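Visit report: the Noguchi paper mill, Cekidska

We left the parking lot in Flirkow at eight and reached the mill a little before ten. The September trip had been called off because of high water on the river road, so most of the people on the bus had been waiting a while for this one.

The mill makes cotton paper for printmakers and bookbinders. Our guide started at the rag room, where cut cloth is sorted by hand and buttons and seams are taken out. From there it goes to the beaters. The older beater was running and it was hard to hear the talk, so stand near the front if you go.
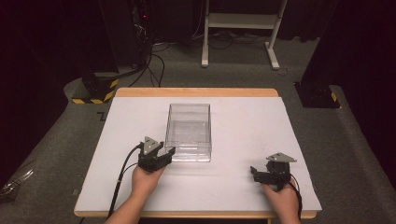
Fouzia Chaudhry wrote in afterward to say that the older beater is used only for the heavier sheets, and that the guide told the second group it takes over six hours to finish a batch. Our group did not hear that part.

The vat room was next. Two papermakers work at each vat, one forming the sheets and one laying them on the felts. The pace was quicker than I expected. We were allowed to try it, and my sheet came out thick at one corner and was put back in the vat.
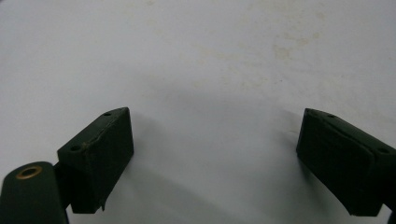
Visit to Cekidska, 25 Nov 2021

Lunch was soup and bread in the old drying loft. The loft is no longer used for drying, but the ropes are still up. The mill's order books are kept there too, and the one open on the desk listed 1,265 reams for a single customer, a stationer called Drumik that has since closed.

After lunch we saw the sizing room and the presses. Gelatin sizing is done on

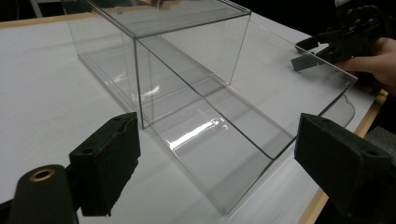

Tuesdays only, so the tubs were not in use, but the guide went through the steps and passed around sized and unsized sheets. We wrote on both with a dip pen. The ink spread badly on the unsized one.

The shop is small and takes cash only. Seconds are sold by weight from a shelf next to the door and are good value if you don't mind a rough edge.

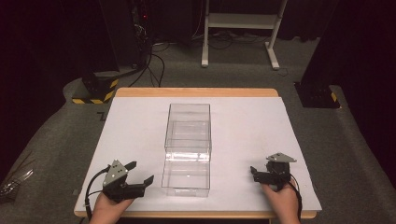
Flirkow Bookbinding Club, Visits and Outings

The bus back left at 3:30. Members who ordered paper can pick it up at the next regular meeting. Please bring something flat to carry it in.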